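Rapport de projet -- L'automatisation de la plonge et ce qu'elle change pour l'équipe
Cuisine centrale de Dinivville

1. Pourquoi la plonge ?

Quand il a fallu choisir un sujet, presque tout le monde dans ma promo est parti sur les entrepôts ou les caisses automatiques. Moi j'ai passé deux étés à laver des assiettes dans un restaurant d'entreprise, alors j'avais une petite idée derrière la tête. La cuisine centrale de Dinivville prépare 1 361 repas par jour de service et elle étudie depuis la rentrée un poste de plonge robotisé, proposé par un intégrateur, Lozano. J'y suis allée en novembre, un peu intimidée (et avec une charlotte sur la tête qui ne va à personne), pour comprendre ce que les gens du poste en pensaient avant que la machine arrive.

Ma question de départ tenait en une ligne : qui fera quoi quand le bras sera là ? Je l'ai gardée jusqu'au bout, même si elle s'est pas mal compliquée en route.

2. Ce que j'ai fait

J'ai observé le service du midi, puis j'ai discuté avec les agents pendant leur pause, vers 15 heures, quand la salle se vide et que le café est encore buvable. J'ai aussi fait passer un questionnaire sur les deux sites du groupe, Dinivville et Bivbridge, et récupéré 62 réponses. C'est plus que ce que j'espérais ! Par contre, les réponses de Bivbridge viennent surtout de la préparation froide, donc je les utilise avec prudence.

Enfin, Lozano m'a laissée suivre la partie simulation, c'est-à-dire l'entraînement du bras dans une cuisine virtuelle appelée Vodon en interne. Une matinée entière devant un écran, et j'ai trouvé ça passionnant. On se rend compte que débarrasser un évier, c'est une suite de petites décisions : par où passer sous le robinet, quoi prendre en premier, et que faire du bout de nourriture resté sur le bord de l'assiette.

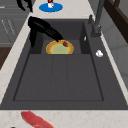
C'est d'ailleurs sur ce point que les agents m'ont le plus parlé. Yatziri Villaseñor, qui tient le poste depuis neuf ans, trie sans y penser : les restes d'un côté, les couverts de l'autre, et un coup d'œil à l'assiette pour voir si elle est ébréchée. Quand je lui ai demandé d'expliquer sa méthode, elle a commencé une phrase, s'est arrêtée, puis m'a dit : « Attends, je te montre, ça ira plus vite. » J'ai mis trois pages de notes à décrire ce qu'elle fait en une minute, et il en manque sûrement la moitié.

3. Ce que ça change pour les gens

Première chose, le dos. Se pencher au-dessus d'un bac pendant des heures, tout le monde s'en plaint, et sur cette partie-là le robot est plutôt attendu. J'ai compté les flexions d'un agent sur un seul service et je suis arrivée à 629 -- j'ai recompté une partie de la vidéo parce que je n'y croyais pas.

Deuxième chose, le rythme. Aujourd'hui les agents accélèrent au moment du coup de feu et soufflent ensuite. Avec un bras qui avance toujours à la même allure, plusieurs ont peur de devoir se caler dessus, ou de passer leur temps à rattraper ce qu'il laisse. L'intégrateur parle d'un rôle de « superviseur de poste ». Sur le papier c'est joli, mais le jeudi de ma visite, aucun agent ne savait si ce titre venait avec une formation ou une augmentation.

Et puis il y a l'ambiance. La plonge se fait à deux, on y discute, on y râle, on y apprend le métier aux nouveaux. Si une seule personne reste à côté de la machine, cette transmission se perd un peu, et je n'ai trouvé aucune ligne là-dessus dans le cahier des charges.

4. Limites et suite

Je n'ai vu le bras qu'en simulation, donc je ne peux rien dire de sa fiabilité en vraie cuisine, avec la vapeur, le bruit et les chariots qui arrivent tous en même temps. J'aimerais retourner à Dinivville au printemps, une fois le poste installé, et reposer exactement les mêmes questions. Je proposerais aussi que les agents participent aux séances de réglage chez Lozano, sur leur temps de travail -- Yatziri Villaseñor est partante, elle a déjà une liste de remarques.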